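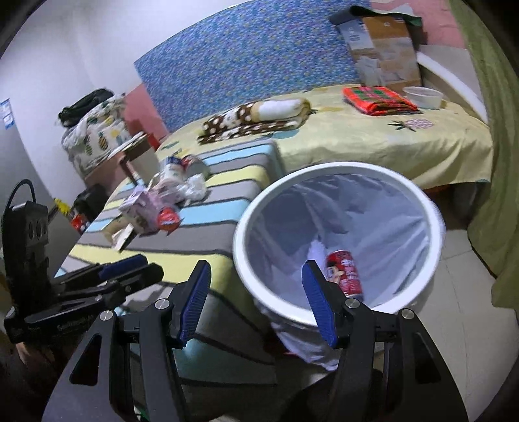
White bin, liner in.

2020-01-24

Paste day, and a long one, so I'm writing this up with my feet on the stool and the second pot of tea going. Anyone picking up the Grondby ledger after me should read the whole thing before touching the spine, please, even the rambling parts.

Started with the wheat starch paste. I had been putting it off since the last lot went thin and sour on me, and I think I know why now. I was using the tail end of the October bag, which had been sitting open on the shelf over the sink, and it had picked up damp. New bag today. 30 g of starch to 200 ml of water, left to soak while I swept up and read the mail, then cooked slowly in the small double boiler, stirring the whole time. It goes through that lovely moment where it turns from milk to something like cold cream and you think it's done, and it isn't, and you have to keep going until it gets glassy and your arm aches. I kept going. Cooled it in the covered dish, pushed it through the horsehair sieve twice, and it came out like custard. Best batch I've made in this building. I thinned a little of it for the tissue repairs and kept the rest stiff for the spine.

Ledger. 373 leaves, which I have now been through twice, so I'd like that number to stand unless someone finds a good reason to change it. The printed label on the front board says fewer, but whoever wrote it didn't include the index leaves at the back. Laid paper, good strong rag stuff, the kind that makes you feel a bit ashamed of what we buy now. Most of the damage is along the bottom edge of the first few gatherings where it must have stood in water at some point, and then at the spine, where an earlier repair was done with hide glue laid on like mortar.

Getting that glue off has been the whole week really. Methylcellulose poultice, left on under polyester film, then lifted with the bone folder and a lot of patience. I tried 36 minutes on the first panel (I meant half an hour and got talking) and it came away so much more cleanly than the shorter ones yesterday that I did the rest the same way. Worth remembering! The glue comes off in soft brown curls, and the old mull under it more or less falls apart in your fingers. The sewing underneath is mostly sound. Two of the cords have gone at the head and I'll have to lace in new ones, but the thread itself is lovely and tight, and I would much rather leave it alone than resew a book that doesn't want it.

Kipchumba Mwaipopo came by after lunch to look at the spine and we had a good long argument about the lining. He wants one layer of thick kozo and then linen. I want two of the thin, grain running across, and linen over that. He thinks mine will make the book open too stiffly in the middle, and I think his will let the spine throw up too sharply and crack the shoulders. We made up two dummies from scrap sections so we can open and close them next week and see. His is the one with the red thread. I have to admit his felt rather nice while it was still damp, but I'm not putting that in pen anywhere except here.

Tissue repairs, first gathering: done the bottom corners on the first four leaves, torn edges only, no infills yet. The ink is holding up well. I spot tested in three places with a damp swab and had no bleed from the black, but the red ruling on the account pages moves if you so much as breathe on it. Keep the paste very dry anywhere near the red, and blot straight away. Those leaves are between blotters and boards under the light weights now. Do not swap them for the heavy weights, it flattens the impression of the pen and I like being able to feel it.

Leather: the Vergara calf arrived and it's a shade too yellow. It may come down with a wash of the brown. I cut a strip off the belly end to try, and it's pinned over my bench with the recipe written on the back. If it doesn't come down I'll write to Clirkalden and ask what they have in goat, though that means waiting, and Fultdale would like the book back for their spring display. I told them we'd try. I didn't promise.

Still to do: change the blotters first thing, new cords at the head, ask about the missing clasp, sharpen the paring knife (the little one, it dragged badly today). Paste is in the fridge in the dish with the blue lid.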